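Subject: Re: [floor-talk] Kovutden open day - anyone else go?
Date: Wednesday, March 18, 2026

Mireille Abou Jaoude wrote:

> Did anyone from the list make it to the Kovutden open day? I had to
> leave before the afternoon session and only saw the talk by the Brilter
> people. Their slides said the cell picks mixed items with no
> programming, "up to 3000 an hour across a line." My boss came home very
> taken with it and wants me to price one for returns. I would like to
> hear from someone who stood next to the thing for longer than I did.
>
> Also, did they ever say what happens with bags? Half of what we get
> back is in clear bags.
>
> Mireille

I stood next to it for most of the afternoon, so I'll tell you what I have. I should say up front that I went in grumpy. We bought a Majali system four years ago on the strength of an open day very much like this one, and I spent the following October picking by hand next to it.

First, that 3000. I asked. It is a figure for a line of several cells, on cartons, all the same size, and nobody at the stand could tell me how many cells. The young man from Brilter was polite about it and wrote my question down. The cell on the floor was one arm over one bin, and it wasn't picking cartons. So I would take the number off the page before you show your boss anything.

The arm itself I have no quarrel with. It's a KUKA, and they have been around long enough that you can find somebody to fix one. What Brilter sells is the part at the end and the software that decides where to put it, and those are the parts I'd want to see run for a month with no engineer in the building.

The demo was a gray bin with odds and ends in it, and the arm reached in and took things out. People clapped. A man near me clapped at a plush toy, and I will admit it was a neat pick. But the bin had very little in it compared with any bin I have worked out of. Ours come in full to the top, with straps through other straps. When I asked if they could tip in 100 mixed pieces and let it go, I was told the afternoon schedule was tight.

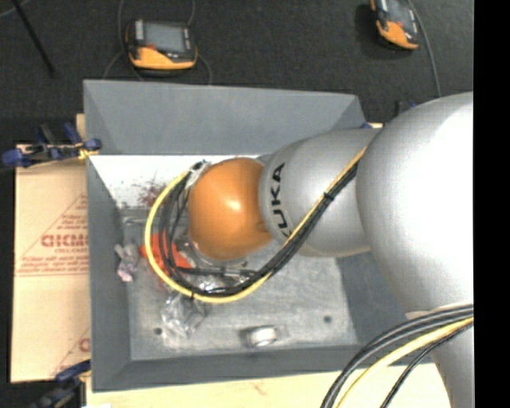

The Brilter cell over its bin, Kovutden open day. Clear package on the bin floor, below the cable loop.

Look at the cables, too. They hang in a wide loop right around the end joint, and that joint goes down into the bin with everything else. Maybe that is fine. Our Majali had its hoses tied up about as neatly as that, and we went through two sets before someone came out and rerouted them. I asked what a replacement set costs and how long it takes to fit. "Not long" was the answer to the second part. The first part was going to be emailed to me, and I'm still waiting.

On your bags, Mireille - I watched for that because of your note last fall about the sweaters. I saw it go for a clear bag four times. It got it twice. One miss was a clean miss, the arm went down and came up with nothing and tried again somewhere else. On the other it lifted the bag a few inches and lost it. Four tries is no kind of test, and the lighting was harsh in there, with a hard white glare off the silver part of the arm. The Brilter people said themselves that shiny film is "an area of active work." I would take them at their word and assume it doesn't work yet.

The other thing I noticed was the clamps. The bin was clamped down to a wooden tabletop, and as far as I could tell it never shifted all day. On your floor the totes come down a roller and stop more or less where they feel like stopping. I asked if the system minds a tote that sits crooked. It "shouldn't." I have heard that word before.

To be fair to them, it never crashed while I was there, and it ran quieter than I thought it would. Plineck had a stand across the aisle with a plain conveyor and a pair of scanners. It had no crowd at all, and I thought it would do more for a returns room than the arm would, for a good deal less money.

If your boss is set on it, ask Brilter to run a box of your own returns, sealed by you, bags included, with you holding the stopwatch. If they want more than 30 days to arrange that, I'd read something into it.

I have their price sheet if you want a copy. It leaves out the gripper, the guarding and the yearly software fee, so bring a pencil.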